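Budgeting for a first practice fixture: buy or print?
Posted in Small Automation

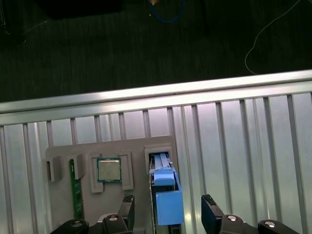 We're planning a chip and memory handling station for our Wondville club and I'm so excited! I have 900 dollars left after the arm. Do I order machined fixtures or print our own? Needed by April.

Ieuan Wynne
Print them! You'll redo the layout at least twice, and plastic is cheap. I'd hold back 400 for spare finger pads and scrap parts – pads wear faster than you'd think. Great project, by the way!

Potgieter
depends on your printer

Plutov
Agree with printing. Get 2 copies of every holder and spend on a flat base first.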